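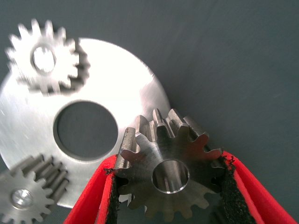 Wulov Walk-Behind Floor Sander — Weekly and Weekend Hire

If you have ever pulled up an old carpet and found good boards hiding underneath, you will know the feeling: a little bit of excitement, followed fairly quickly by the question of how on earth you are going to get three layers of old varnish off them. Our walk-behind drum sander is the machine most of our customers end up taking home for the job, and we have hired it out for enough hallways, bedrooms and church halls by now to be very fond of it.

The Wulov is a belt-and-drum machine with an eight inch sanding width, built for bare or previously finished wooden floors. It runs from an ordinary household outlet, has its own dust bag, and comes apart into two pieces so that you can get it up a flight of stairs without ruining your back (two people, please, even if you are feeling strong). The handle adjusts to three heights and the drum is raised and lowered with a lever under your right hand, so you can ease it down onto the floor while you are already walking.

Item code: 2633
Power: 120 V, 15 amp circuit
Sanding width: 8 in
Weight: 128 lb assembled, heaviest piece 79 lb
Cord length: 40 ft
Dust collection: cloth bag, supplied
Noise: ear protection required

What is included

The sander itself, a dust bag, the wrench for changing the sanding sheets, a heavy-duty extension cord, and a printed guide with drawings. Ear muffs and dust masks are for sale at the counter, and we do ask that you leave with a set of each or bring your own. Sanding sheets are charged separately and only for what you use. We will send you home with more than you need, you bring back whatever is clean and unopened, and we take it off the bill. Customers are sometimes shy about this and keep the extras in the garage for years. Please bring them back!

Which sheets should I take?

For a floor with thick old varnish or paint, start with a 24 grit. For boards that have only been waxed or lightly sealed, 40 grit is usually plenty to begin with. After that you work your way up through 60 and 80, and finish at 100 or 120 depending on the look you are after. Try not to skip a grit to save time. The scratches left by the coarse sheet will still be there, and they have a nasty way of showing up only once the stain goes on.

A living room of 256 square feet will normally go through four or five sheets of the coarse and three of each finer one. If you can measure your room before you call, we can put the whole pack together and have it waiting.

The edger

A drum sander will not reach the last couple of inches along the baseboards, so nearly everybody takes the Buschmann edger as well. It is a small disc machine with two handles and it works right up to the wall. Hired together with the Wulov it comes at half its normal rate. It does take a bit of getting used to — keep it moving in small half circles, left to right, and let the weight of the machine do the cutting. For corners and around radiator pipes you will want a hand scraper, and those we sell for a few dollars.

Rates

One day: $68
Weekend: $102
Full week: $277
Edger added to any of the above: half the listed edger rate
Refundable deposit: $150, card only

The day rate runs for 24 hours from the time you collect. The weekend rate is for pick-up after 3 p.m. and return by 9 a.m. when we open again. If you can see you are going to run over, give us a ring before the machine is due and we will do our best to extend it at the daily rate, provided it has not been promised to somebody else. March through early summer is when these go out the fastest, so a week's notice is a kindness to yourself.

Before you start

Walk the whole floor on your hands and knees and punch down any nail or staple that stands proud of the wood. One nail head will tear a sheet from end to end, and it can mark the drum too, which we do have to charge for. Take down the curtains, tape up the doors and any vents, and sweep well. Open a window if the weather lets you.

Sand along the grain wherever you can. Very uneven boards can be crossed at a slight angle on the first pass and then straightened out on the second. Never let the drum rest on the floor while it is turning and you are standing still, or it will dig itself a little valley. Empty the bag when it is a third full, and at the end of every day take it outside and empty it completely. Fine wood dust can heat up and catch fire by itself, so please never leave a full bag in the machine overnight.

Not suitable for

Laminate, vinyl, engineered boards with a thin top layer, or any floor with old black adhesive that has not been tested. If you suspect lead paint, have it tested before you hire anything.

Delivery and pick-up

Collection is free from our Zovville counter and from the Flutesberg yard. The sander fits in the back of most hatchbacks with the seats down, and we will help you load it. Delivery within Zovville is $25 each way. For projects over 1,000 square feet, ask about having delivery and the edger included in the weekly rate.

Goes well with

Buschmann Edger
Wet and Dry Vacuum, 16 gallon
Floor Buffer with Screening Pads
Knee Pads (sale item)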